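About Us
Home / About Us / Contact

Titden sorts, wipes down and packs small office and desk items for companies that are moving, closing a floor or refitting one. We are part of Plultitent and work from one site in Bosman, where 8 people handle the sorting and packing.

Most of what comes through is ordinary. Cables, adapters, power strips, monitor stands, laptops, chair parts. A customer sends it in mixed boxes and we send it back grouped and labeled, or pass it on for reuse if that is what the order says. Last year we closed 458 orders and shipped 3,741 boxes.

Each order starts at a plain white table with one open plastic bin. Items go into the bin one kind at a time, and the bin is emptied before the next kind is started.
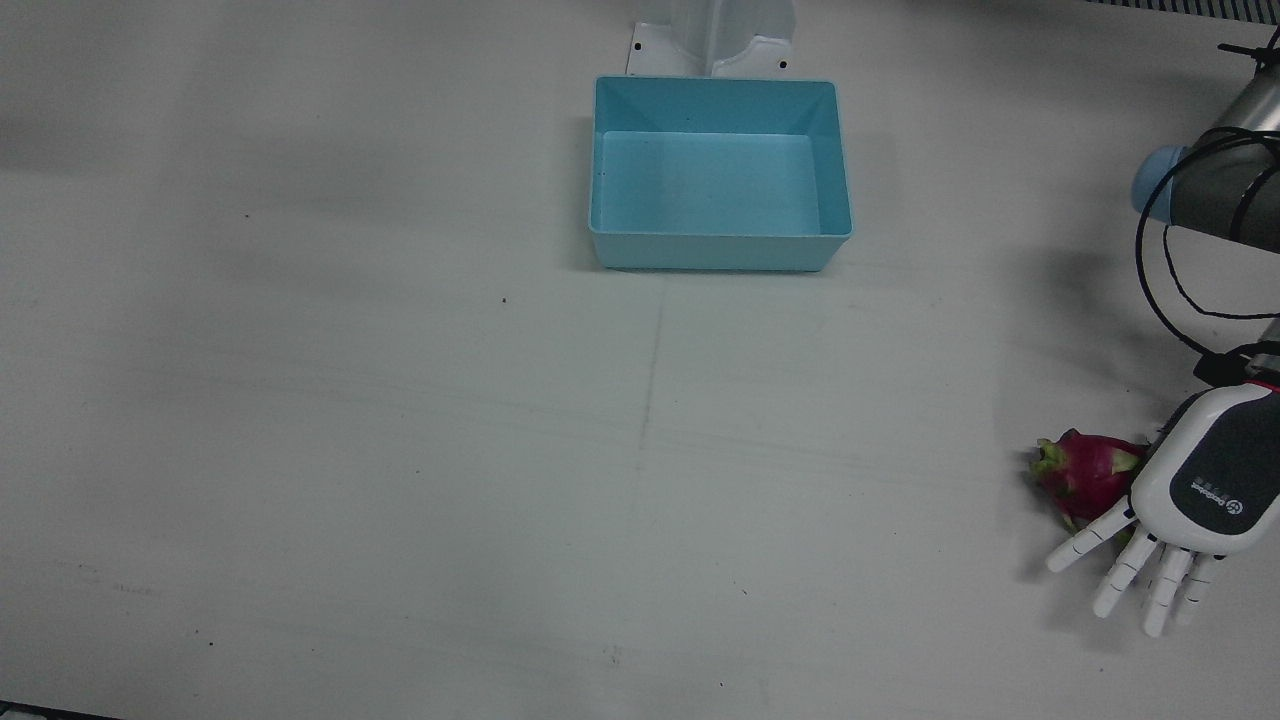
Bins come in two sizes. The small one is for adapters and short leads, the large one for anything longer than a forearm. We wipe the tabletop between orders – grit scratches laptop lids – and write the order number on a card before anything is unpacked.

Cables are coiled loosely, never wound tight, and longer runs are bundled with a tie. Monitors stay on their stands until the last day of an order. Network equipment is stacked with the ports facing out so the labels can be read. All of it is entered in Tarkulix, our stock list, which customers can view with their order number. 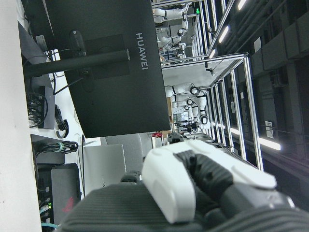 Bosman, 20 June 2022

We have added 2,076 square feet of shelving space next to the packing room. Orders that used to wait in the hallway now go straight to a shelf. Drop-off hours stay the same until August, when the side door will open at 7:30 a.m. on weekdays. Please call ahead for anything over forty boxes.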